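Setting up the table cell: is it worth the bother?

We have been told since February that the Lurnano simulator would let us set up the tabletop cell without touching the real arm. I had my doubts, and I still have some. Patricio Gallardo has now rebuilt the layout in it: white arm, black gripper, a dining table and a crowd of household clutter. The bottle is the job that matters, and the black fingers do get round its neck. 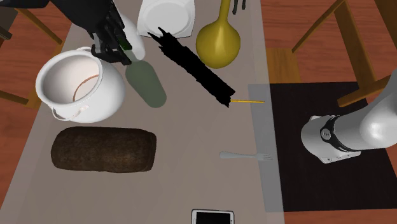
How often does the gripper need its zero position checked?
Every 50 runs, and again after any change to the fingers or the mount.

Where I part company with the Skoveter people is over clutter. They say more objects make a fairer test. Perhaps, but a glass bottle with a loaf lying near it and a milk-type bottle beside it is a lot to ask of a cell whose base offset was wrong on 2 of the last 3 set-ups. Patricio wants to keep the lot, feather duster and all. I would get the approach from above right first — then bring back the vase. 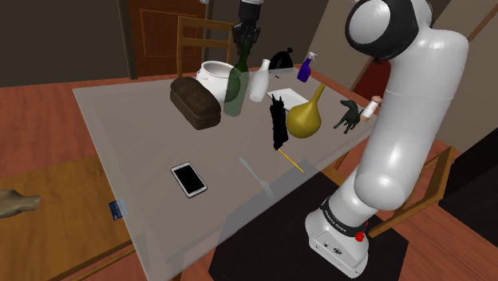 What should be checked first if the arm stops short of the bottle?
Start with the base position in the cell file, then the tool length. Leave the grip force alone until both agree with the drawing.

The Fedular settings sheet has been corrected and the old one should go in the bin. I'll believe the simulator has saved us time when the real cell passes 3 clean set-ups in a row.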